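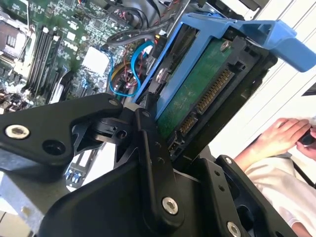 ok so I finally did the thing I've been whining about since November. I sat down and sorted every family photo we own. A thread, because I have opinions now

Starting point: three phones, one dead laptop's worth of backups, and a shoebox from my aunt. My cousin Elikem Dankwa had been mailing me scans for years and I'd saved every one of them twice, sometimes under different names. Very cool of me

First rule I made up: no editing while sorting! The second I open a picture to fix the red eyes I lose the whole evening. Just move it to a folder and keep going

I went with folders by year and then by event. I tried doing it by person and it fell apart at the first wedding, where everybody I'm related to is in the same shot (and half of them are blinking)

Duplicates were the worst part. I deleted 700 in one weekend and it felt amazing. Then I got cocky and almost tossed the only good one of my grandmother at the market in Ankrah, so please look before you hit delete 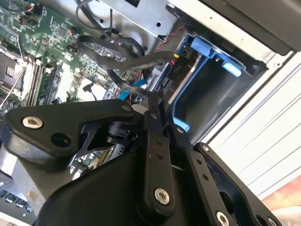

Backups! I used to have one copy of everything and just hope. Now it's 2 drives, and one of them lives at my sister's place. If all your baby pictures are sitting inside a single desktop like the one up there with its insides showing, please go copy them somewhere else tonight. I'll wait

Paper prints: I scanned 40 of them and then my back gave up. Wipe the glass between batches, I had the same piece of lint floating over three Christmases

Write down names while the people who know them are still picking up the phone. I called my aunt with 20 mystery faces and she got all but one. We're calling him Tall Guy for now

Next up is the videos, which I'm dreading. Some are on tapes and I don't own anything that plays them. If you've had tapes converted and didn't hate the result, tell me who you used and what they charged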